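Break room refrigerator

A break room refrigerator (also office fridge, staff fridge, shared fridge) is a household-type refrigerator kept at a workplace for food and drink brought in by the people who work there. Differs from a catering refrigerator, which holds food for sale and is usually covered by stricter rules. Most are ordinary kitchen models, upright, bought new or carried over from a previous office.

Types

Tall two-compartment models are the most common, freezer either on top or below. Under-counter models are used where floor space is short, or where there is only one team to feed. Glass-door models turn up in larger offices, mostly for drinks. Finish is white, black or silver; silver shows fingerprints and is often sold with a coating against them.

Placement

Usually against a back wall or in a corner, near an outlet. In small rooms the fridge often shares a wall or corner with a desk or counter, so the door swing matters. Many doors can be rehung to open from the other side. Makers give a clearance figure for the sides and back; 2 inches at the back is typical in the Rolldale guides, 4 on top. A fridge pushed in tighter than that runs longer and wears out sooner.

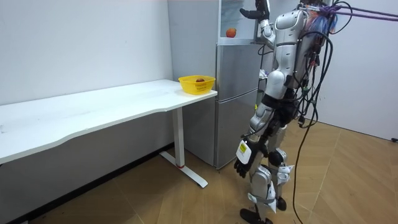 Floor should be level, or very slightly higher at the front so the door falls shut by itself. Wood floors mark easily under the feet, and a thin mat is sometimes put down before the fridge is moved in. Extension cords are generally advised against. See also Outlet load.

Shelves and use

Upper shelves for lunches and leftovers, door racks for milk and sauces, drawers for fruit. Raw meat goes at the bottom if it is allowed at all. In shared offices the space is split by shelf, by team, or not split. The Cedcombe office park, with 23 tenants, used labeled bins until June, then went over to one shelf per floor. Results were mixed according to the tenants newsletter.

Labels normaly carry a name and a date. Unlabeled food is thrown out on a set day in most places. Condiments tend to escape this and can sit for years.

Cleaning

Spills wiped up same day, full clean-out every 2 weeks (Fendside handbook) or monthly. Warm water with baking soda for the inside. Door seals need a seperate wipe, crumbs in the folds stop them closing. Coils at the back or underneath are vacuumed, with the plug out.

See also

Chest freezer
Kitchenette
Lunch box
Dela Peña shelf system

Page last edited 2023-10-29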